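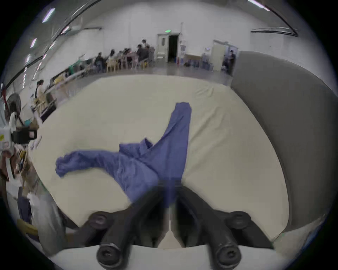 Maj-Britt Dalen told me over breakfast that sharing one duvet between two grown people was something you did on a camping trip, if the other sleeping bag had fallen in the lake. She wasn't joking, or if she was she hid it well behind the cheese. I'd asked her (politely, I thought!) whether there had been some mistake with our bed, which had been made up with a pair of skinny little duvets folded side by side like letters waiting to be mailed.

No mistake. My husband and I were at Stundside, a guesthouse at the far end of Florkness, for what was supposed to be a week of walking and turned into a week of rain, and every double bed in the building was done the same way. One mattress, one fitted sheet, a duvet each. I remember standing in the doorway feeling a little insulted on behalf of our marriage.

Then I slept. I slept the way I used to in college, face down and dead to the world until somebody started banging pans downstairs. So did Paul, who runs so hot at night that I once woke up in August with the whole comforter, the top sheet and his pillow on my side and him lying there like a starfish in his boxers. At home we'd been having the same tug-of-war for 14 years. I pull, he kicks, one of us sighs loudly enough for the other to hear, and in the morning we're both very nice about it.

So when we got back I decided we'd switch, and that's when I learned that buying a duvet for one person in an American store is harder than it sounds. Everything comes in sets. I wanted a twin-size duvet and another twin-size duvet, no shams, no dust ruffle, no decorative bolster, and the man at the bedding counter kept asking me how old the kids were. I said forty-six and fifty-one.

I ended up ordering from Strömberg, who will sell you a single duvet without a fuss, and picked different weights, a thin one for him and the thick, ridiculous, cloud-like one for me. The covers I got from Cemura, on sale.
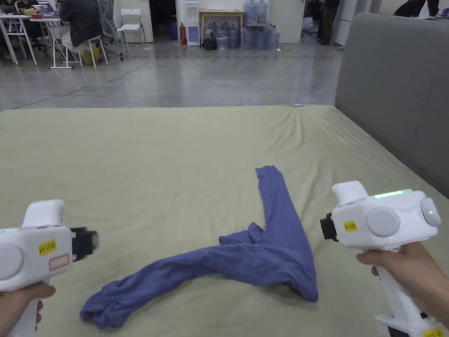

The weights are the whole point, as far as I'm concerned. When you share, you have to settle on one duvet that's a bit too warm for one of you and a bit too cold for the other, and you go on like that for years, and you blame the thermostat or the window or menopause. With your own, you just get what you like. I've got a friend who added a wool blanket on her side only and told me about it in the tone people use for a new car.

Now, the objections, and I've heard them all, mostly from my sister. First, that it looks funny. It does, a little. A king-size comforter covers everything in one big sweep and you can call the bed made, and two twins leave a seam down the middle however you arrange them. I tried laying them flat, I tried overlapping them, I tried a bedspread on top (too much work, lasted until Tuesday). These days I fold each one in thirds, lengthwise, the way they did at Stundside, and leave the sheet showing at the sides.

That means the fitted sheet matters more than it used to. With no top sheet and no big comforter hiding it, you look at that thing all day, so get one you like and get it deep enough for your mattress. Please ignore the thread count. I paid extra once for sheets that claimed 1000 on the package and they felt like a raincoat. Plain cotton percale, washed a few times, is nicer than anything I've had in a fancy box. 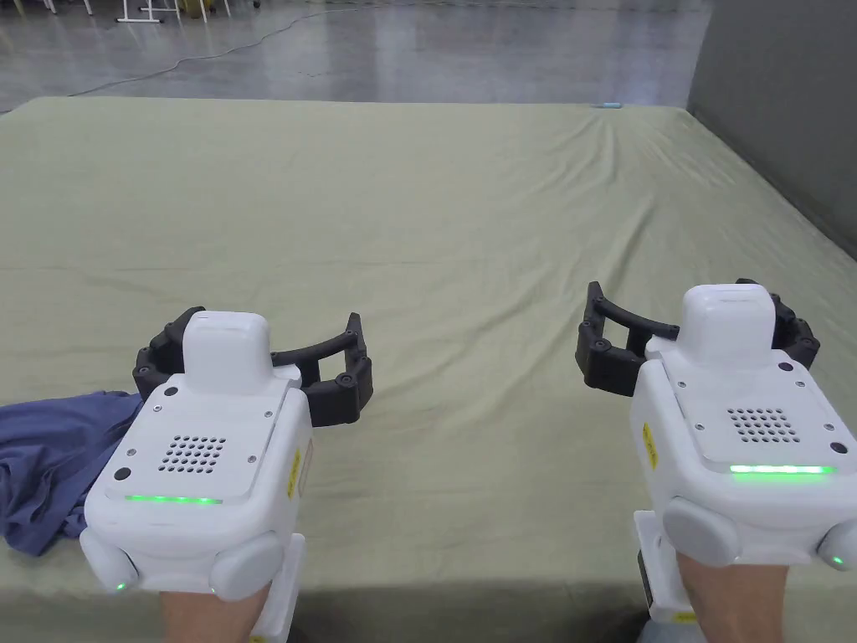 Sage green is an easy color to live with under any duvet cover.

Second objection: romance. My sister lowered her voice for this one. I can only report that duvets lift up, and that a person who has had a full night's sleep is better company than one who hasn't. Paul would like it noted that he agrees.

The third is laundry, and there she has a point. You do end up with an extra cover to wash. But a twin cover goes in the machine without swallowing every sock in the load, and I can get it back on by myself, inside out, hands in the corners, grab and flip, without climbing in after it. The old king cover took both of us and usually an argument.

I wrote to Maj-Britt at Christmas to tell her we'd converted. She sent back a card with a picture of the harbor on it and asked, very kindly, what we had been doing about pillows.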